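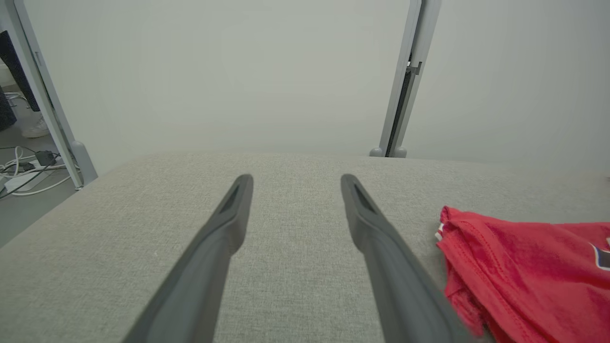
Gripper over the gray fabric, red garment to the right.

April, evening. Spent most of the day on the equipment list. Liritz quoted 3592 for a second pair of fingers plus mounts, delivery in 19 days. Unumano is cheaper but wants payment up front, and I don't have that until the Nondach money comes in.

I'd like to keep 2 spare sets on the shelf. Cloth work is hard on the tips — I wrote down almost 53 hours on this pair. Cut the new monitor from the list. Kept the cable trays.

Need to ask Benjelloun if they still rent arms by the month. Will call before lunch tomorrow.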